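Cutlery, Caddies and Table Setup: Your Questions

I get the same handful of emails every month about how I store and lay out cutlery, so I finally sat down and typed the answers up in one spot. Last updated 6 Jul 2024. If yours isn't covered, write to me through the contact page and I'll get to it (slowly, but I do get to it!).

Do you really keep your spoons standing up?

Yes, and I've done it for years now. I used to be a drawer person. I had one of those trays with the long slots, and every slot had crumbs in it no matter how often I wiped it out, and the soup spoons never fit the soup spoon slot. Then I helped my friend Roman Olszewski set up for his mother's birthday lunch and he had everything in upright holders on the sideboard, and people just walked up and took what they needed. I went home and emptied the drawer that same evening.

Handles up or handles down?

Handles up for anything people will grab themselves. You don't want ten guests reaching in and touching the part that goes in someone's mouth. I know plenty of folks put forks tines up because it looks nice, like a little bouquet, and I get it, but I'm not budging on this one.

When I'm putting a spoon away I hold it by the upper part of the handle, let it hang straight, and lower it in bowl first. If you drop it the last few inches you get that awful clank and, over time, little nicks on the rim. 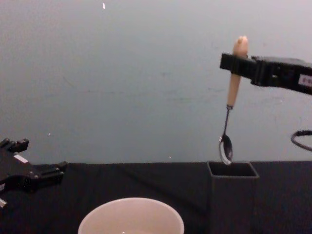
The other reason I go slowly is the neck, the skinny bit where the handle meets the metal. On two-part cutlery that's the weak spot, and I've had a couple of cheap teaspoons go wobbly there from being tossed around. Good ones put up with more, but I treat them all the same so I don't have to think about it.

What shape of holder is best?

Square, if you ask me. Round ones look sweet but they waste space when you line them up, and they roll if somebody knocks them over. A tall square one sits flush against its neighbor and you can push a whole row up to the wall. I like a plain dark one with no pattern. Look for thin walls too, because some of the ceramic ones are so chunky that there's hardly any room left inside!

My one complaint is that tall and narrow can mean tippy. Put the heavy stuff in first, or drop a flat stone in the bottom. I did that with mine and it hasn't gone over since January.

Where did you get yours?

I'm asked this more than anything else and I'm sorry to be useless about it. The first set came from a closing-down sale in Tisov and the shop is long gone. The newer ones were a gift. Any kitchen store will have something close, and so will the office supply aisle, where pen cups do exactly the same job for less money. Just wash them well first and check that they don't have a felt bottom.

Are wooden-look handles a pain to look after?

A bit, depending on what they're made of. Real wood hates the dishwasher, full stop. Resin or plastic made to look like wood is usually fine, but check the label or the maker's page before you risk it. When I can't tell, I wash by hand and dry right away with a soft towel, paying attention to the spot where the handle joins the neck, where water likes to sit. Don't put them in the holder damp. You'll get a sour smell down at the bottom and you won't figure out where it's coming from for days (ask me how I know).

For real wood that's gone dry and pale, I rub in a little food-safe mineral oil, leave it overnight and wipe off the extra.

Why a black tablecloth?

I like it! Steel shows up beautifully on black, and so does a pale handle. It also hides coffee. It does not hide flour, lint or cat hair, so keep a lint roller handy. Mine is plain and heavy enough to stay put. I wash it inside out in cold water so it doesn't go that sad brownish gray.

How do you deal with scuffs on light surfaces?

Baking soda and a barely damp cloth is where I start. Pale gray was my pick for everything back when we redid the place in Brarnholm, and I still love how bright it is, but my goodness does it tell on you. Every box you slide and every chair you bump leaves its signature.

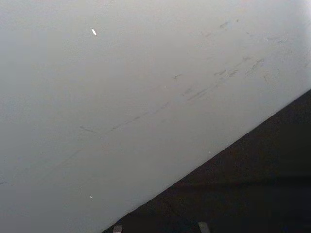
Most marks on a light, smooth surface are something rubbed onto it, and those are the ones you can do something about. Run a fingernail across first: if you feel a groove, it's a scratch and no amount of rubbing will fix it. With the kind of thin dark streaks you get here, all running more or less the same way as the edge, I'd work along the streak in short strokes, wipe clean, and look again in daylight before going for a second round. A white eraser is good on the small dashes. Melamine sponges work too, but they're mildly abrasive and can leave a shiny patch on a matte finish, so try one somewhere out of sight.

And put felt pads under things. I bought a pack of 400 years ago, which sounded ridiculous, and I'm well over halfway through it.

How many spoons do I need for a buffet?

Two per guest if you're serving dessert, one if you're not, plus a few extra for the ones that end up on the floor. Put spoons in their own holder. Mixed holders slow the line down while everybody fishes around.

Can I use your layout sheet for my own event?

Sure, print as many as you like. A lady running the Bresia street supper used it for her tables and sent me a lovely note afterward. All I ask is that you leave my name at the bottom.

Do you do cutlery rental?

I don't, sorry. Try Delić if you're local, they deliver and they take everything back unwashed.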